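Home | Talks | Visits | Archive | Contact

Filed under: Talks and Notes

Speaker notes, open day report
Bent Frandsen, 14th May

Start with the thank you to Keston for the room. Then straight in.

I went to the Sitcombe open day to see how they teach table tasks to a robot arm. I was there from the morning session until they closed the doors. These notes cover the hand-gripper demonstration, the arm, and what I asked them afterward. Skip the arm if we are short of time.

First point. The teaching is done by people. An operator holds a gripper in one hand, with a camera on it, and does the job at a table. Pick up, move, put down. Each go is recorded as one run. The operator I watched had done 70 runs by lunch. She said the first hour is slow and after that your wrist learns the angle.

Pause here. Ask who in the room has used a hand gripper. If there are hands up, ask what they used it for.

Second point. The table matters more than I expected. They keep the work surface pale and mostly clear and put out a few household things, then move them between runs. Catacutan, who leads the sessions, told us that early on they left everything in the same spot and the arm learned the spot. Move the cup a hand's width and it reached for air.
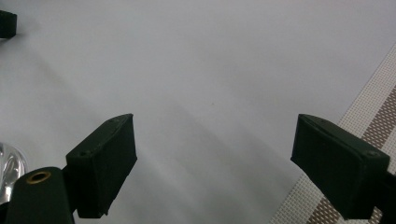 They wanted 500 runs for the first task and stopped at 400, when the new ones had quit making a difference. For the second task they went to 695. I asked why such an odd number. Catacutan said that was when the week ended.

Third point, the arm. It ran the task in front of us several times. Most were fine. On one it closed too early and pushed the cup along the table. The staff reset it and went again with no fuss. I would like our own demonstrations to be run that way. Say this slowly, it is the part I want people to take back to their teams.

Speed: it is slow. A person would finish well before it. They did not claim otherwise.

Questions I asked:

How long to train a new operator? One morning, then a day with somebody beside them.

What wears out? Finger pads and cables. They keep spares in a drawer under the bench.

Who checks the recordings? Jindureck does the software for that. A person still looks at any run it flags.

Could we borrow a gripper? Possibly later in May. I have to write to them. Do not promise this to the room.

If somebody asks about cost, say I did not get a figure and will follow up by email.

Last item. Sign-up sheet for the next visit is by the door. Group size is limited, so put down a first and a second choice of day.

Get new talks by email. Enter your address to subscribe. You can unsubscribe at any time.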